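Nuka Two-Arm Bench Station
Jovstead Equipment Hire and Sales
Home > Benches and Handling > Two-arm stations

Product code: NK-78
Availability: hire only, minimum 4 weeks
Delivery: England and Wales, other areas on request

Overview

The Nuka is a pair of bench-mounted arms with two-finger grippers, sold on the promise that it will tidy, sort and put away the small stuff that piles up on worktops. We hire it out. We don't sell it outright, and after you have read this page you may understand why.

We had one at our Drurkunden workshop all through November and set it to the jobs customers ask about most: pens into cases, tubes into racks, cutlery into trays, screws into bins. Some of that went well. A good deal of it went at a speed that would get a Saturday lad sent home. If you are looking for something to clear up after your staff, hire a cleaner. If you want to find out for yourself how near the machines are, read on.

What it will do

Pick up a single rigid item from an uncluttered surface and move it somewhere else. Hold a pen, a marker or a short rod level while it is carried. Repeat a job it has been taught, provided the things on the bench start in nearly the same spots each time.

What it won't do, whatever the brochure says

Fold a tea towel. Deal with a heap. Notice that it has dropped something and go back for it, except now and then. Work out that a lid has to be held open with one arm while the other arm fills the box, unless someone has shown it that box, with that lid, many times over.

Putting pens away is our usual demonstration, and it is harder than it sounds. The marker has to be gripped near the middle, brought in over the case and let down without catching the lid. A child of five does it while talking about something else.
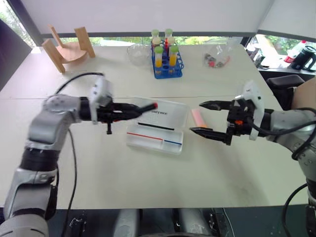
Can I leave it running overnight to tidy the bench?
We wouldn't. Someone should be in the room with a hand near the stop button, and we ask hirers to sign for that.

Our own timings

Iman Ashour ran the tests for us and kept the sheet. Over 107 tries at putting one pen into an open case, the Nuka managed 78 without help. The rest were dropped, jammed against the side or given up on. The same job by hand took Iman less time than it took to write the result down. With the case moved a hand's width from its usual place, results were bad enough that we stopped the test and went to lunch.

You will hear better figures from other people. Ask them how many tries they threw away, and whether anybody straightened the items between goes.

Where it might earn its keep

Dull, fixed work on a bench that doesn't change. One customer, El Idrissi, a small packing firm, has had a unit for 11 weeks moving rods from a tray to a jig. They tell us it is slower than their slowest packer and that they don't mind, as it does the job through the tea break. They also tried it on bagged parts and gave up the same afternoon. Soft bags are still beyond it in our view.

For the home, we can't recommend it. It needs a solid table, two sockets, a clear space behind for the cables, and a person who likes fiddling. The washing-up will still be yours.

What comes with the hire

Two arms with grippers fitted
Base and clamps
Power leads and stop button
Spare gripper pads, one set
Half a day's training at your site
Telephone help, weekdays

Not included: table, computer, patience.

Before you order

Measure your bench. The arms meet in the middle and need elbow room at both sides, so a narrow worktop won't do. Tell us exactly what you want moved and send us one of each item if you can. We will try it at Drurkunden and give you the result in writing, good or bad, with the number of tries. More than one customer has changed their mind at this point and we have never charged for it.

Returns

Units can go back at any time after the minimum hire. We collect. Please keep the foam inserts, as the arms travel badly without them.

Price on application. Page last revised December 2019.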